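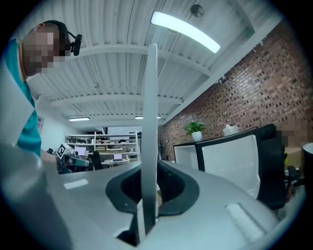 Home | Opinion | House & Yard | Letters | Subscribe

The pull-out rack has won, and I would like a recount.

Every cabinet sold now seems to come with something that slides. Landari will sell you a wire one, Tinitz a plastic one, and the Hosoda showroom out in Serkgate has a whole wall of them gliding in and out on their runners. I spent $630 there last September on the promise that I'd never kneel in front of a cupboard again. I kneel as much as before. Now I kneel to find the spoon that went through the grid.

A plain shelf holds whatever you put on it. A rack of open squares has views about what you may own. Small jars tip. Anything with narrow feet gets stuck. And the rack needs clear floor in front of it, so the stool has to live somewhere else. 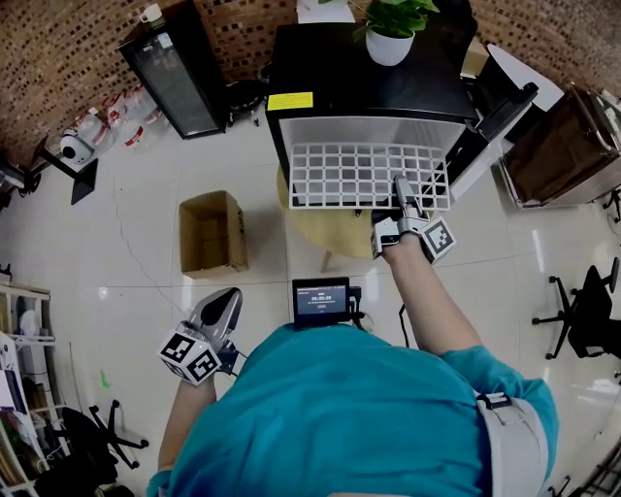
White grid rack pulled out of a black cabinet, with a potted plant on top.

The top of a cabinet never gets a brochure, and it does most of the work. A plant goes up there, a cup goes on the fridge, and both stay within reach. I'd trade the runners for another 10 inches of flat surface.

Comments (3)

drawerperson: Put a mat in it. Mine cost less than 100 pesos on vacation.

gritsandgravy: So you want a shelf. You paid to stop having a shelf.

M. in the hills: Mine jammed after around 500 pulls. Still jammed.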